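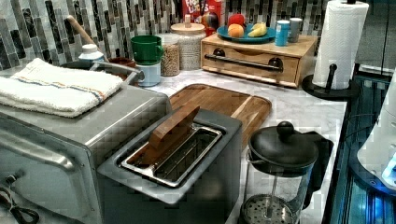
So I finally have a sourdough rye that I would serve to people who aren't related to me, and I have to tell you how I got there, because it took all of October and a fair amount of flour!

Some background for anyone new. I've been baking the same white loaf for years (the recipe is still up, it still works, please keep sending me photos) and rye scared me off twice. The first time I treated it like wheat and kneaded it forever, waiting for it to get stretchy. Rye doesn't get stretchy. It gets sticky, then it gets stickier, then it's on the faucet and the light switch. The second time I followed a recipe that had me adding flour until the dough "came together," and I ended up with something you could have tiled a roof with.

Then Fedir Horobets left a comment on my old post telling me to stop kneading, make it wetter and put it in a tin. Three instructions, no explanation, and he was right on every one. Fedir, if you're reading, thank you!!

What I do now is start the night before with the rye starter, which lives in a jar labeled Maldonado (my niece picked the name, I don't know where she got it). The starter goes in with some of the flour and warm water and sits overnight under a plate. By seven in the morning it should smell sharp and a little like apples. Then I add the rest: 445 grams of whole rye flour in total, a good spoonful of salt, a smaller one of molasses, caraway if I have it, and enough water that it looks like wet cement. I stir it with a big spoon until there are no dry bits and scrape it straight into the tin. That's it! I love how little there is to do.

Wet your hands before you smooth the top. I forget this every single time.

The rise is the part I kept getting wrong. I used to wait for it to double, and rye just won't. You want small pinholes across the surface and the dough sitting noticeably higher than where it started, and then it needs to go in right away. I start with the oven as hot as it gets and turn it down after the first 30 minutes. Florencia Huenchumán, who taught the bread class I took two winters ago, told us to bake rye until it seems overdone and then leave it a little longer. My darkest loaf so far was also the best one, so I'm with her.

And now the hard part, which is leaving it alone. Cut it warm and the middle gums up on the knife. I wrap mine in a cloth and wait a full day, and if I bake on Sunday I'm not allowed near it until Monday dinner. The flavor on the second day is so much rounder, and by the third it's perfect with butter and radishes, or toasted very thin with smoked trout (try this, please try this).

Next I want to attempt one with soaked sunflower seeds, and Vicente Quezada has offered me some of his starter so I can bake the two side by side. I'll post both loaves, even if one of them is a brick.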